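第7回 設備計画と予算（配布メモ、担当：内田）

前回のつづき。アーム本体の値段だけで予算を組まないこと。仕分け作業台を一式そろえる想定でいく。
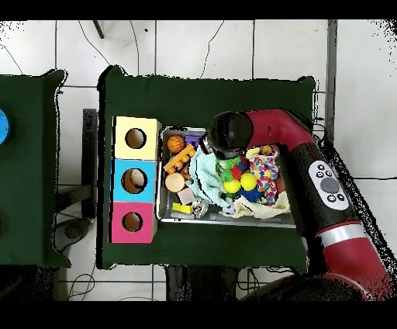 **松本、12月6日** ― 見積の締切は1月。それまでに各班で費目表を埋めてくる。単位は千円、税抜。

- アーム+グリッパ（Wetix見積）：700
- 架台、配線、固定カメラ（Stestel）：156
- 作業台、布、かご、穴あき箱：班で拾う
- 予備グリッパ指：2組。本体と別行にする

配線は忘れやすい。床をはわせるならカバー代も。去年の班はここが抜けて追加申請になった。
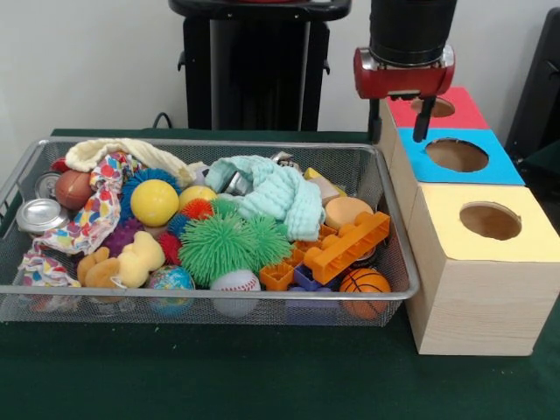 図2　かごと箱、グリッパの指

## 対象物の費用

安いが点数が多い。ボール、布、ブロック、ぬいぐるみ。硬い物と柔らかい物を混ぜて買う、つぶれる物は予備も。Dumiricoのカタログで拾うと早いが送料が別なので注意。

消耗品か備品かの区別は坂本光子先生の資料を参照のこと。箱は消耗品でよい
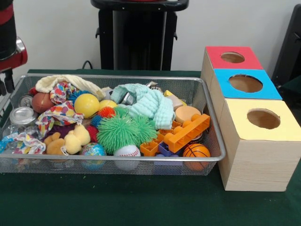 で、予備費。合計の20%を見ておく。根拠を一行でいいので書く。「念のため」は不可、前回それで戻された班あり。

保守契約はMacedoの案と比較中。初年度込みかどうか要確認（まだ返事こない）。

設置面積も費目表の横に書くこと。台の奥行き、壁までの距離、スタンドの足元。搬入経路は各自で測っててくる。
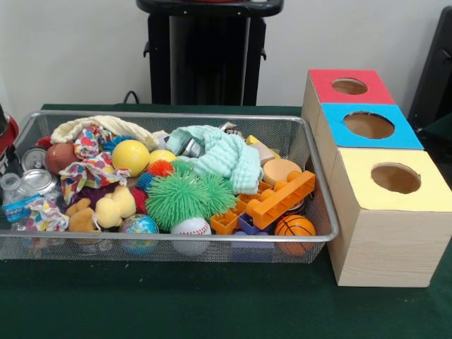 図4　かごと三色の箱、右列の並び

## 次回まで

1. 費目表（空欄なし）
2. 見積依頼文の下書き。型番、数量、納期、支払条件
3. 買う順番。納期の長い物から

発注の順番をまちがえると台だけ先に届いて置き場にこまる。質問は内田まで、メールの件名に班番号をいれてくださ い。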